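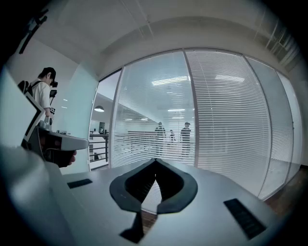

Zlata Kuzmenko asked whether a robot hand needs fingers like ours. It doesn't, and many robots manage with a gripper that has just two parts that open and close.

People who build robots try out lots of grippers before they choose one. A soft pad can bend a little around an egg. A hard metal jaw keeps its shape when it pinches. Each kind is good at some jobs and poor at others.

One way to try a gripper is to hold it yourself, by a handle. Your arm does the moving, and a camera on the gripper records the view. Later, a computer can study the recording and learn how to move a robot arm the same way.

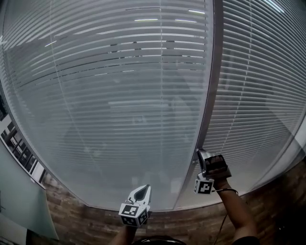
Two hand-held grippers, each with a marker cube.

The black-and-white squares on the cubes are a kind of code. When a camera sees them, a computer can work out where the gripper is and which way it is tilted.

To compare two grippers fairly, give them the same job – picking up a sponge, say – and do it 100 times with each. If one gripper picks up the sponge 80 times, it missed 20. Then change the job and count again.

Try it at home with kitchen tongs and a clothespin. Which one is better at picking up a grape? Which is better with a coin?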